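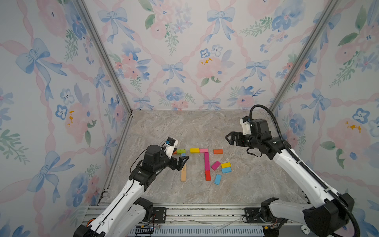

## Recording block-line episodes on the Joddale cell

These notes cover teleoperated collection for the line-building task on the two-arm Joddale cell. They assume both arms are homed and the Girex recorder is installed. Last revised 30 May 2024.

### 1. Check the streams

Start the recorder and confirm that the fixed view and both wrist views are live. Set the rate in `galang.yaml` before opening a session; it can't be changed afterward.

Open and close each gripper once. Both fingertips must stay visible in their own wrist view through the full stroke. 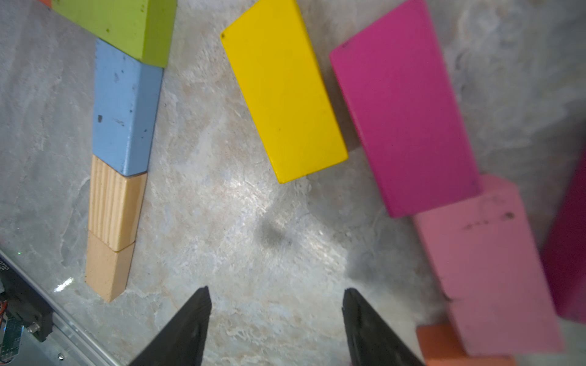 *Wrist view with the gripper open. Four blocks form the column at left.*

### 2. Lay out the blocks

Scatter the blocks by hand within reach of both arms. Vary the colour order and the angles between episodes, and leave some blocks touching. A policy trained only on well-spaced blocks tends to fail at the first contact.

Don't swap out chipped or marked blocks partway through a set. If one has to be replaced, close the session and start a new one.

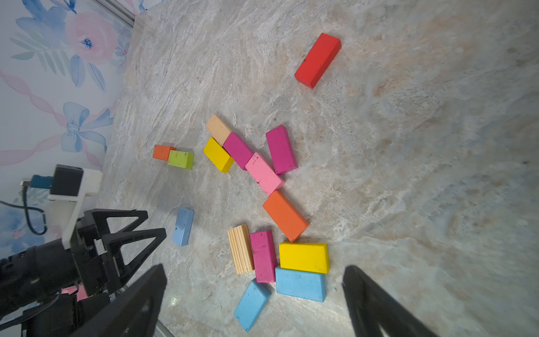 Record the layout type in the episode header as `scatter`, `cluster` or `partial`. Use `partial` when any section of line is already built at the first frame.

### 3. Record

1. Press the left pedal to begin.
2. Move one block at a time. Approach along its long axis where there is room.
3. Place it end to end with the last block, open fully, then retreat straight up.
4. Hold both arms still for 14 frames and press the right pedal.

Keep episodes that contain a regrasp. Discard any in which a block leaves the floor area or an arm faults.

### 4. Review joints

Step through each placement in the wrist view. Small differences in block width are acceptable; label the joint by end contact and alignment.

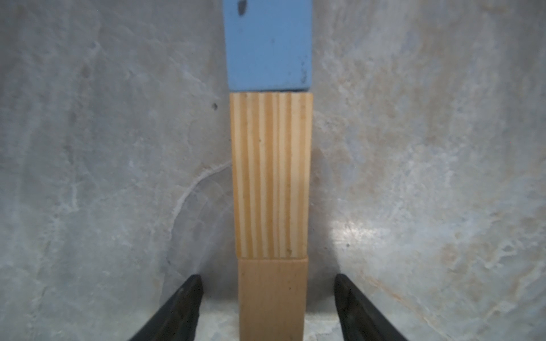

*Joints in a three-block column, gripper open and clear of the nearest block.*

### 5. Export

Run `famier export --check`. The October set had 1115 episodes, of which 492 were tagged `cluster`. Files failing the check go to `hold/` and keep their original episode numbers.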